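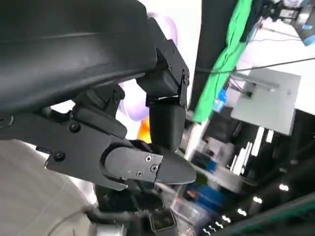

Main articulée Illon : six mois d'utilisation en atelier

Publié le 11 novembre 2023 par Wayne Robichaud

Nous avons reçu la main Illon au mois de mai, dans sa version à interface courte, avec le boîtier de commande et un jeu de bouts de doigts de rechange. Elle remplace chez nous une pince parallèle Contreras qui faisait bien son travail sur les pièces carrées et mal tout le reste. Je l'ai payée au tarif normal, par l'intermédiaire de Bermont, le distributeur, et je n'ai aucun lien avec le fabricant.

L'usage est simple à décrire. Le bras prend de petits objets en vrac sur une table et les dépose dans des bacs : bouchons, petites pièces en plastique, chutes de tissu, outils légers. Les formes changent d'une semaine à l'autre. C'est la raison de l'achat.

Construction

La main est noire, mate, avec un gros carter arrondi qui protège la mécanique. Les doigts sont articulés par des biellettes apparentes et le pouce se replie dans une découpe de la flasque latérale. Tout est vissé, rien n'est collé à ma connaissance, et on peut démonter la plaque du pouce en retirant trois petites vis. J'ai apprécié ce choix le jour où un fil s'est coincé derrière. Dix minutes de travail, sans renvoyer quoi que ce soit.

Elle pèse 944 grammes sur notre balance, sans l'adaptateur de poignet. Il faut en tenir compte si votre bras est petit : sur le nôtre, un Jakska d'ancienne génération, il a fallu réduire l'accélération pour retrouver des arrêts propres. Le carter prend aussi de la place. Dans un bac profond, il touche le bord avant que les doigts n'arrivent au fond, et il faut incliner le poignet. La pince Contreras passait partout.

Mise en route

La documentation existe en français, mais la traduction s'arrête au chapitre du réglage des efforts. La suite est en anglais. L'installation mécanique prend une heure. Le paramétrage est plus long, surtout l'étalonnage des doigts, qu'il faut refaire entièrement si l'on coupe l'alimentation pendant la procédure. Cela m'est arrivé deux fois.

Le logiciel fourni est correct. Il permet d'enregistrer des positions, de limiter l'effort doigt par doigt et de suivre la température des moteurs. Il ne permet pas de copier un réglage d'une main à une autre autrement qu'à la main, ligne par ligne. Pour un produit vendu à des ateliers qui en achèteront plusieurs, c'est une lacune.

Les prises

Sur les objets arrondis, le résultat est bon. Le pouce vient en face du bout de doigt et la prise en pincement est précise. J'ai fait une série de 588 prises sur nos pièces habituelles, avec les mêmes positions de départ que pour l'ancienne pince. La main en a manqué 126, presque toutes sur des pièces plates posées directement sur la table. En retirant les pièces plates, je n'ai plus rien de sérieux à lui reprocher.

Pour le plat, justement, le bout de doigt d'origine est trop épais. Il pousse la pièce au lieu de la soulever. Bermont propose des embouts plus fins, vendus à part, que je n'ai pas essayés. Nous avons posé un tapis mince sous les pièces et cela suffit dans la plupart des cas.

Le tissu passe mieux que prévu. La main pince un pli et le garde pendant tout le déplacement. Elle a en revanche du mal à le lâcher : la matière accroche parfois à l'articulation, et il faut ouvrir en grand avant de remonter.

Câbles et entretien

Prévoyez le passage des câbles avant le montage. La sortie est placée du côté du poignet, dans le sens qui gêne le plus quand le bras se replie. J'ai fini par ajouter une boucle libre et deux colliers — rien de compliqué, mais le support livré dans la boîte est inutilisable.

Côté entretien, un coup d'air sec chaque semaine dans les articulations et un contrôle du serrage des vis. Deux vis de la flasque avaient pris du jeu au bout du premier mois. Je les ai remontées au frein-filet moyen et elles n'ont plus bougé. Les bouts de doigts marquent peu. Le premier jeu est toujours en place.

Service

Une seule demande au support, pour un défaut de communication au démarrage. Réponse le lendemain, avec la bonne version du micrologiciel et une procédure claire. Le délai pour les pièces détachées est moins bon : j'attends encore un capot de connecteur commandé en même temps que la main.

Faut-il l'acheter ?

Si vous prenez toujours la même pièce, gardez une pince parallèle. Elle coûte moins cher, elle est plus légère et se règle en une matinée. Si vos objets varient et qu'ils ont un peu d'épaisseur, la main Illon est un achat raisonnable, à condition que le bras supporte la charge. Je mets 6 sur 10 pour le logiciel et un point de plus pour la mécanique.

Dernière mise à jour : ajout du paragraphe sur le serrage des vis.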